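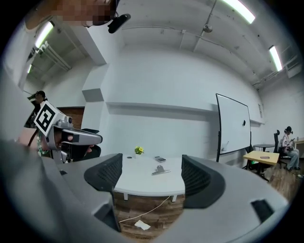
Home Tables Seating Storage Spare Parts Contact

Search products Enter item name or number Go

Faltberg Side Table, White

Low-maintenance white table with a rounded edge and white supporting legs. Intended for light office work, reception areas and home use. Part of the Faltberg range from Oksanen.

Specifications
Finish, top: white
Finish, legs: white
Edge: rounded
Height: 43 cm, measured floor to top surface
Assembly: 4 bolts, hex key supplied
Assembly time: around 90 minutes for one person working alone
Warranty: 2 years, frame and top

Use
Suitable for small desk items such as a potted plant, a calculator or loose clips. Not rated as a seat or step. Put a saucer under planted pots. Metal clips and other hard-edged items can mark the finish if dragged; lift them instead. Run power and data cables along a leg and keep them clear of the walkway.

Floor compatibility
Can be placed directly on wood plank, tile or low-pile carpet. Felt pads are sold separately (see Spare Parts) and are recommended on oiled or waxed wood. Check the pads for grit when the floor is swept. Worn pads should be replaced as a set.

Cleaning
Wipe with a damp cloth and mild soap. Dry with a soft cloth. Do not use scouring powder, acetone or chlorine bleach. Ink should be removed the same day with diluted isopropyl alcohol, tested first on the underside.

Assembly notes
Place the top face down on a blanket. Start all bolts by hand before tightening any of them. Tighten in diagonal order. Turn the table upright with a second person. Retighten after the first month of use.

Ordering
Supplied flat in one carton. Legs can be ordered individually. Tops are not sold separately. The Bresico table top is drilled to a different pattern and does not fit these legs. For quantity orders, contact Brock Bergeron in the Sondau sales office. Orders placed in November ship after the annual stock count.

Contact Sondau Sales | Terms | Returns | © Sondau. All rights reserved. | Back to top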